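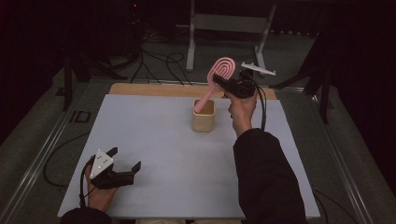
El cepillo rosa y el vasito beis, mesa blanca.

Buscar en el diario... Buscar

2019-03-06

Hoy tocaba el rincón del baño, que llevaba desde junio pidiéndolo a gritos, y al final me he pasado la tarde entera pensando en un cepillo. Es el rosa, el del óvalo abierto con los aros uno dentro de otro, que desenreda de maravilla pero no cabe en ningún sitio. En el cajón se engancha con las gomas, en el neceser abulta una barbaridad y colgado no se puede colgar (ya lo intenté con un gancho y se vino abajo todo, gancho incluido).

Así que he probado con el vasito cuadrado, el de las esquinas redondeadas. Lo compré en Dasier hace un par de inviernos para los pinceles y nunca metí ahí ni un pincel. Con el mango hacia abajo y los aros hacia arriba queda monísimo, como una flor rara. Lo que me preocupa es que el vaso es pequeño y el mango largo, y me veo recogiéndolo del suelo cada mañana. Igual le pongo unas piedrecitas en el fondo, o arroz, aunque arroz en un baño no sé yo.

También miré el catálogo de Wavura por si había uno más alto. Hay uno precioso de 34 euros, ¡34!, para guardar un cepillo que costó bastante menos. En Kelemen tenían otro por 21, pero en gris, y el gris con el rosa me da un poco de pena. Me quedo con el beis de momento.

De paso tiré dos peines sin púas, una laca seca y un bote de horquillas que no eran mías ni de nadie que yo conozca. Las gomas del pelo las he metido en la lata de galletas, todas juntas, ya las separaré por colores un día que llueva. La estantería de arriba ni la he tocado, me da pereza solo mirarla.

Apuntar para mañana: champú, bastoncillos, y preguntar en Drellitz si cambian la cestita de mimbre sin el tique.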